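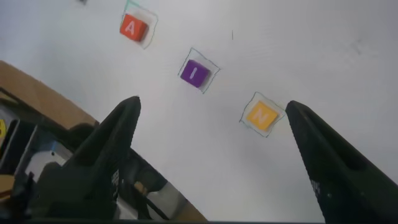 手首カメラで見たA、I、Nのブロックと、マーカーの枠

ロボット演習 第3回配布資料
文字ブロックを並べて単語をつくる(双腕・遠隔操作とデータ記録)

前回はほとんど座学で終わってしまってすみませんでした。座標系の話、熱が入ると止まらなくなるんです(黒板の右端まで行ってから消しゴムかけて戻ってきたあたりで、もうだめだと思いました)。今回はちゃんと手を動かします。というか、手を動かすとロボットの手が動きます!

課題そのものは小学生でもわかる内容です。机の上に文字のブロックが散らばっていて、手前に四角い枠が並んでいる。見本の札に書いてある単語どおりに、ブロックをつかんで枠に入れていく。それだけ。それだけなんですが、やってみるとけっこう汗をかきます。私は最初にやったとき、一文字目を三回落としました。

資料は前から順に読まなくてもいいです。操作が不安な人は「操作のまえに」だけは読んでおいてください。記録係になった人は「記録のしかた」を。判定のところは班で一度声に出して読んでおくと、あとで揉めません。去年揉めたので。

きょうの流れ

はじめに班ごとに操縦、記録、判定の係を決めます。途中で必ず交代してください。去年、操縦がうまい人がずっと席を譲らなかった班があって、気持ちはすごくわかるんですが、データとしても授業としても困りました。同じ人の癖ばかり入ったデータで学習させると、その人の癖をもったモデルができます。横から回り込んでつかむのが好きな人のデータばかりだと、モデルも横から回り込みたがります。

係が決まったら練習。記録は回さなくていいので、好きなだけつかんだり落としたりしてください。そのあと本番の記録に入ります。目標は一班あたり50エピソードです。多いと思うかもしれませんが、慣れてくると意外に早いですよ。去年は全部の班を合わせて189エピソードで、使えないものも混じっていたので、今年はもう少し欲しいなあと思っています。

終わらなかった班は土曜日に実験室を開けますから、続きをやりに来てください。私は朝から居ます。TAのYeshi Gashawさんも昼すぎに来てくれるそうです。記録ソフトまわりは私より彼女のほうがずっと詳しいので、Teturerが変な動きをしたら迷わず彼女を呼ぶこと。

操作のまえに

非常停止のボタンの位置を、班の全員が指させるようにしてください。操縦の人だけが知っていても意味がありません。操縦の人は画面とブロックしか見えていないからです。押すのはだいたい横にいる人です。

アームの動く範囲に頭や腕を入れない。落ちたブロックを拾うときは、声をかけて、操縦の人がレバーから手を離したのを見てから拾う。面倒でも毎回やってください。「ちょっとだけだから」と言って手を伸ばすのがいちばん怖いです。ほんとに。

髪の長い人は結ぶ、ひも付きのパーカーはひもを中に入れる、名札のストラップは外す。私のストラップも外します(前回つけっぱなしで、Yeshiさんに無言で指さされました)。

原点復帰は電源を入れた直後に一回、それと、どこかに強く当てたと思ったらもう一回。当てたのを黙っていると後のデータが全部ずれるので、遠慮なく申告してください。怒りません。

机の配置について

机の奥に見本の札、真ん中にばらのブロック、手前の縁に枠の列、という並びが基本です。下の写真の札は手書きでBRAINと書いてあって、枠のほうにはもうB、A、Iが入っています。二番目と右端の枠がまだ空いている状態ですね。

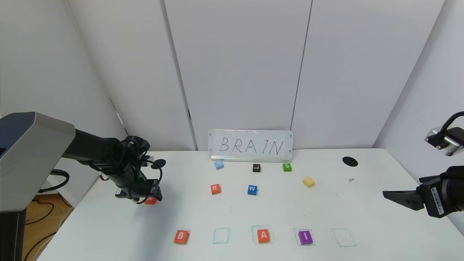

左から順に文字を入れなければいけませんか?
順番は自由です。ただし、班の中で決めた順番は記録が終わるまで変えないでください。変えたいときはデータのフォルダを分けます。

順番の話をもう少しだけ。左から埋めるのが素直に見えるんですが、つかみやすいブロックから片づけたくなるのが人情というもので、これはどちらにも言い分があります。左から埋めると、モデルにとっては「次に何をすればいいか」が札と枠の埋まり具合からだいたい決まります。つかみやすい順にすると、同じような机の状態なのに、あるときはIを取りに行き、別のときはNを取りに行く、というデータになる。人間なら「まあどっちでもいいよね」で済むところを、学習のほうは真ん中を取ろうとして、IとNのあいだの何もないところに手を伸ばしたりします。見ていると切ないです。

前回ちらっと話した「行動の多峰性」というのがこれのことです。ノートに「たほうせい」とひらがなで書いていた人がいましたが、多い峰と書きます。山がたくさんあるという意味。平均を取ると谷に落ちる、と覚えておいてください。対策はいろいろあって、第五回でやります。今回はまず、自分の班のデータにどれくらい山ができるか、体で感じてもらえれば十分です。

ばらのブロックの置き方は毎回変えてください。これは守ってほしいところです!置き場所がいつも同じだと、モデルはカメラを見なくなります。見なくても当たるからです。札の単語に使わない文字も混ぜておくこと。余分な文字がまったくないと、残っているものを片っ端からつかむだけで正解してしまうので、字を読む必要がなくなってしまいます。

ブロックの向きも適当にばらします。ただ、文字の面が上を向くようには直してください。側面を上にしたまま始めると、今日のグリッパではひっくり返せません。挑戦したい気持ちはわかりますが、それは自由課題の時間に。

照明は天井灯だけにして、カーテンは閉めます。日が動くと影も動いて、朝の班と夕方の班でまるで違う机みたいに写ります。影に強いモデルを作る話はおもしろいんですけど、今日はそこじゃないので。

つかみ方のこつ

色のはっきりしたブロックは画面で見つけやすいです。文字が薄いブロックは、頭のカメラの映像だと読めないことがあります。そういうときは手首カメラの映像に切り替えて、近づいて確かめてください。操縦の人が目を細めて画面に顔を近づけはじめたら、隣の人が「手首にしよう」と言ってあげる。

指はブロックの向かい合った面にまっすぐ当てます。角と角をつかむと、閉じた瞬間にくるっと回って、うまくいけば面に落ち着きますが、うまくいかないと飛びます。勢いよく飛びます。去年は隣の班の枠に入りました(文字は合っていませんでした)。

下ろすときは、真上で一度止まる。これだけで成功率がずいぶん変わります。急いでいる人ほど斜めに入っていって、指先で机をこすったり、隣のブロックを押したりします。真上で止まる、向きを合わせる、まっすぐ下ろす、閉じる。声に出しながらやってもいいですよ。私は今でも小声で言っています。

閉じる力は標準のままでかまいません。強くすると安心な気がするんですが、ブロックを持ち上げる分には標準で足ります。

左右どちらの手を使うかについて。机の左半分のブロックは左手、右半分は右手、というのを今日の決まりにします。真ん中のものは近いほう、迷ったら左。持ち替えは禁止にはしませんが、本番の記録では避けてください。両手がいっぺんに真ん中へ来るとぶつかるので、使っていないほうの手は開いたまま外側で待たせておきます。この「待たせておく」が案外できません。人間は片手で何かしていると、もう片方もつられて動くんですね。レバーに軽く手を添えて、肘を机につけておくと落ち着きます。

離すときの話。枠の上まで来たら、高いところで開かない。机に触れるか触れないかまで下ろして、ゆっくり開く。そして真上に抜く。横に抜くと、せっかく入ったブロックを指の背で押してしまいます。入った!と思って気を抜いた直後の失敗がほんとうに多いので、抜き終わるまでが一文字です。

枠の判定

枠はブロックよりひとまわり大きく描いてあります。この資料の最初の写真がわかりやすいと思うんですが、ブロックの外側に線が見えていますよね。このくらいの余裕があるので、ぴったりを目指さなくても大丈夫です。

判定は三段階です。ブロックの底が全部枠の内側にあれば「入」。線を踏んでいたら「踏」。枠の外にあるか、文字が違えば「外」。記録用紙にはこの漢字一文字で書いてください。去年は丸、三角、ばつにしたら、班ごとに三角の意味が違っていて、集計のときに頭を抱えました。

向きについては、今回は文字が傾いていても「入」とします。ただ、傾きのひどいものは備考に「斜」と書いておいてください。あとで向きまで含めた採点をやり直したくなるに決まっているので(私が)。

置き直しは一回だけ認めます。置き直したら備考に「直」。置き直しの入ったエピソードは失敗ではありません。むしろ貴重です。うまくいった例ばかり集めると、モデルはずれたときにどうやって立て直すかを知らないままになるからです。わざと失敗する必要はないですよ。わざとやった失敗は、なんというか、見ればわかります。

判定は手首カメラの映像でもできますが、斜めから見ると線を踏んでいるかどうか迷います。迷ったら机の横に立って自分の目で見てください。そのときも声かけを忘れずに。

次の写真は手首カメラで見たB、A、Aの列です。真ん中のAがだいぶ斜めを向いていて、線の見え方も左右のブロックとはずいぶん違います。こういう見え方のときに「入」か「踏」かを映像だけで決めようとすると、班の中で意見が割れます。

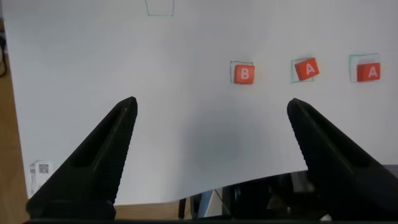
同じ文字のブロックが二つあるとき、どちらを使えばいいですか?
単語にその文字が一回しか出てこないなら、どちらを使っても正解です。ただし、その班では「枠に近いほうから取る」というように決めておいて、記録用紙のいちばん上に書いておいてください。

ついでに、違う文字を入れてしまったときの扱いも書いておきます。気づいた時点で戻してやり直しても、そのまま最後まで行ってもかまいません。どちらにしても、その文字の判定は「外」から始めて、直せたら矢印で「外→入」とします。違う文字が入ったまま気づかずに終わったエピソードも捨てないこと。捨てたくなる気持ちはわかる!でも、人間がどこで読み違えるかというのも立派なデータです。

記録のしかた

記録はTeturerで行います。起動したら班の名前と操縦者の番号を入れて、カメラの映像が全部来ているか確かめてください。映像のひとつが止まっていても、Teturerは文句を言わずに記録を続けてしまいます。ここが落とし穴で、途中から手首カメラだけが同じ絵のまま、という悲しいデータが去年できました。確かめ方は簡単で、記録を始める前にグリッパを開いて閉じる。全部の画面で何かが動けば大丈夫です。

一エピソードの長さは最大700ステップにしてあります。越えると自動で切れます。切れたものは「時間切れ」のフォルダに入るので、そのままにしておいてください。消さなくていいです。時間切れが続くようなら、操縦の人が疲れているか、ブロックの置き場所が遠すぎるか、たいていどちらかです。交代しましょう。

開始のタイミングは、両手が待機位置にあって、机に人の手が入っていないとき。終了は、最後の文字を置いて、両手が待機位置に戻ったとき。戻る途中で止めてしまう人がとても多いんです。気持ちはもう次に行っているんでしょうね。戻る動きが入っていないと、モデルは置き終わったあとどうしていいかわからず、その場でぷるぷるします。

ファイル名は自動でつくので触らないこと。「brain_うまくいった_最終2」みたいなのに変えたくなっても、こらえてください。うまくいったかどうかは記録用紙のほうに書きます。

エピソードの合間に、札の単語を変えるかどうかは班に任せます。ひとつの単語でずっと集めると、そこはとても上手になります。でも札を見なくなります。いくつか混ぜると、一語あたりの数は減りますが、札を読もうとする気配が出てきます(気配、と書いたのは、今の量ではまだ気配止まりだからです)。全部の班が同じ選び方をするとつまらないので、始める前に前のホワイトボードに自分たちの方針を書きに来てください。

ありがちなトラブル

グリッパが閉じない。Cerkardの制御箱のランプを見てください。橙色に点滅していたら、手首のケーブルが引っぱられています。アームをゆっくり手前に戻して、ケーブルのたるみを作ってから復帰。自分でケーブルを抜き差ししないで、私かYeshiさんを呼んでください。

レバーを動かしていないのにアームがじわじわ動く。ゼロ点のずれです。一度切って、レバーから手を離した状態で入れ直します。手を添えたまま入れ直すと、その位置がゼロになってしまって、もっとひどくなります。私は二回連続でやったことがあります。

ブロックが机から落ちた。記録中なら、そのエピソードは途中で止めて「中断」にします。拾って机に戻してから続きを記録するのはだめです。映像の中でブロックが突然現れることになり、魔法を学習させることになります。

画面が遅れて見える。映像の録画とほかのアプリがぶつかっていることが多いので、ブラウザを閉じてください。動画を流しながらやっていた班、心当たりがありますよね。

枠の線がかすれてきた。同じマーカーが道具箱に入っています。なぞるときは元の線の上を。少し外側になぞるのを何度もくり返すと枠が育っていき、判定がどんどん甘くなります。

レポートについて

提出は次の回の授業が始まるまで。分量は決めませんが、次の内容は入れてください。班の方針(順番、左右の手、単語の選び方)。判定の集計。失敗したエピソードをひとつ選んで、映像を最初から最後まで見返して、どこで何が起きたかを自分の言葉で。

最後のがいちばん読みたいところです。「操作ミスで落とした」と一行だけ書いてくる人が毎年いるんですが、操作ミスの中身を知りたいんです。下ろすのが早かったのか、向きが合っていなかったのか、隣のブロックが邪魔だったのか、画面のどこを見ていたのか。去年、Stanisława Mazurekさんが書いたレポートがとてもよくて、落としたブロックの話だけで紙が二枚埋まっていました。本人の許可をもらって研究室の棚に置いてあるので、書き方に迷ったら見に来てください。持ち出しはなしで、その場で読むだけにしてね。

グラフを貼るときは軸に名前を。縦軸が「値」になっているグラフは、私には読めません。

Avholm杯に出たい人へ

七月のAvholm杯に、うちから一チーム出せることになりました。文字並べとは違う課題ですが、双腕でつかんで置くという基本は同じなので、今日の練習がそのまま効きます。部品をトレーに仕分ける部門と、自由発表の部門があって、私としては仕分けのほうを狙いたい。自由発表も楽しそうではあるんですけどね、準備がすごいことになるので……。

練習場所はKristiansen棟の一階を借ります。鍵は私が持っているので、使いたい日の前日までに声をかけてください。プログラムを書いたことがない人も歓迎です。データを根気よくきれいに集められる人は、ほんとうにありがたい存在なので。

次回までにやっておくこと

自分の班のエピソードを、ひとり何本か選んで、再生速度を落として見ておいてください。選ぶのは自分が操縦していないものがいいです。ほかの人の手の動きを見ると「え、そっちから行くの?」というのが必ずあって、次回はその話から始めます。気になったところのエピソード番号をメモして持ってきてください。

あと、道具箱の青いドライバーが前回から見当たりません。持って帰ってしまった人、怒らないのでそっと戻しておいてください。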